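Automation in a Returns Room: What Changes for the Workers
Student project report
Author: Ayodele Obi
Submitted: Jun 11, 2018

1. Background

Skandale is a clothing company which sells from its own studio. In October the company bought a sorting system named Walura. The system reads the label of each returned garment and tells to which shelf it must go. Before this, the workers wrote every return by hand in a book. My project asks what became different for them in their working day.

2. Method

I visited the studio four times and spoke with five workers. I also read the weekly lists which the supervisor, Mrs Nwachukwu, kindly gave me. The interviews were not recorded, so I made notes on the same evening.

3. Findings

The number of returns handled in one week went up from 1000 to 2000, with the same staff. The writing work has disappeared and all workers are glad of this. However, two of them told me that they now have less time to talk together, and that the screen decides the order of the work.

The system cannot take a garment out of a pile. This part is still done by hand, and the workers say it needs more attention than before, for a wrong basket gives a wrong count on the screen.

At the table the clothes lie in a heap between two grey baskets, and a smaller white basket is also used.

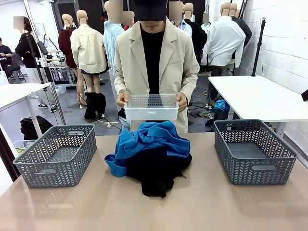 4. Discussion

The older workers learned the system more slowly, but they find damaged seams which Walura does not notice. I think their knowledge should be written down and paid for. The supplier, Skodach, offered only one day of training, and three of the workers said it was too short.

A weak point of my study is that I did not visit before the system was installed, so for the earlier situation I depend on what the workers remember.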